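I've been putting off writing this one since August, mostly because rules are boring and I didn't want to be the person with a blog full of them. But Renata Medina asked me on Monday whether our hand-held gripper guidelines were written down anywhere, and I had to admit that they lived in my head, in a very long chat thread and on the back of a Teltier delivery docket. So, with a cup of tea and a bit of a grumble, here we go.

A quick bit of context for the regulars who come for the gardening posts (sorry, tomatoes next time, I promise). My day job is on the Lullik project, where people do everyday jobs with a gripper in each hand and the recordings get used to train robot arms. I look after the collecting side, so I'm the one who gets the cranky message when a whole arvo of takes can't be used. Nearly every cranky message I've ever had comes down to somebody skipping something small.

We started out with 30 rules. Thirty! Boonmee Ongart wrote most of them in a single weekend and they were all perfectly sensible, and not one operator could remember past the first page. There was a rule about which pocket to keep your keys in. We've since cut it right back, and what's left is mostly stuff I'd stand up and argue for.

The first one is about the markers. The black-and-white squares on the cubes have to stay clean, flat and uncovered, full stop. No stickers, no tape over the edges, no thumb creeping up across a face when your hand gets tired. If a marker gets scuffed you swap it, you don't colour it in with a texta. (Yes, someone did. Yes, it looked quite good. No, the tracking did not care for it.)
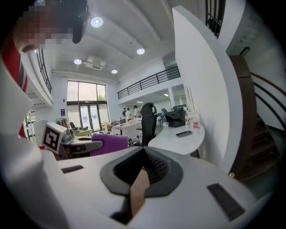
Then there's the finger pads, which get a look before every session. Santeri Karppinen is the strictest of us on this and I used to think he was a bit over the top, but he's won me round. You squeeze the fingers shut, let go, and watch how they open. If one side lags, the gripper goes in the tray and you take another one. You don't "see how it goes". A lazy finger teaches the model a lazy grasp, and then you're three weeks down the track wondering why the arm keeps dropping teaspoons.

Same with screws, by the way. Snug, checked by hand, and never borrowed from one gripper to fix another. I found out about the borrowing the hard way and I'm still a little bit sore about it.

Next, bystanders. Our rooms are shared, people wander about, and that's fine, we're not going to shush a whole building. But anyone who might end up on a recording gets told before we start, and faces get blurred before the footage goes anywhere at all. Helmi Partanen wanted this right at the top of the list and I reckon she was right. It's the one rule with no wiggle room. If you forget to tell someone, you stop, you go and tell them, and if they'd rather not be in it the take gets deleted. I don't care how lovely the take was.

Pace is the one I argue about most! The Þórarinsdóttir handbook (we all just call it the blue book, and I still can't spell it without copying and pasting) wants every movement slow and even. I think that's half right. Slow on the approach, absolutely. But if you do the whole thing like you're underwater, you end up with a robot that takes 20 seconds to put down a sponge. Our rule now says "the speed you'd use if a sleepy toddler was watching", which made Ulla Lehtinen laugh so hard she put it in the proper document without changing a word.

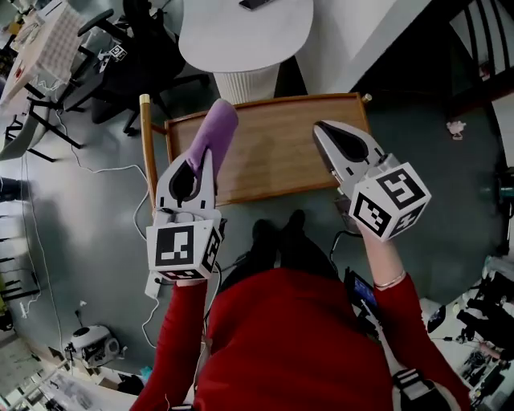
Working with two hands needs its own section, because that's where the good habits fall apart. Everybody concentrates on the hand that's doing something and forgets about the other one. So the rule is that the idle gripper stays up, open and in view. Don't let it dangle at your side, don't tuck it under your elbow to scratch your nose. With a soft bit of purple foam clamped in the left and nothing in the right, that empty right gripper still counts as part of the take, and it should be held where the camera can see it. Soft things get their own line as well: close until it's held, then stop. Squashing foam flat is very satisfying and we've all done it, but it's no use to anyone.

Cables, while I'm at it. Know where they run before you move your feet. I'd love to have a clever system for this but what we have is looking down. We trialled some little clips from Clalov and they were all right, a bit stiff, and I keep finding them in my coat.

Breaks are every 20 minutes or so and they're compulsory, even if you feel fantastic. Especially if you feel fantastic, in Boonmee's case. Wrists go before you notice them going, and the last 3 or 4 takes before a break are always the scruffiest anyway, so you lose nothing by stopping early. Put both grippers down properly, have a stretch, get some water.

And the last rule, which I added myself: if a take goes wrong, say so out loud and label it as wrong. Don't quietly do it again and hope. Fumbles are useful to us when they're labelled and a right pain when they're not, and nobody is going to be in strife for dropping something. I drop things constantly.

Renata, that's your list. I'll print a copy for the wall once Ulla has fixed my commas. If anyone else out there runs two-handed sessions and does the pace thing differently, leave me a comment, I'd really like to hear how you word it.

Contact | Copyright, all rights reserved | Back to top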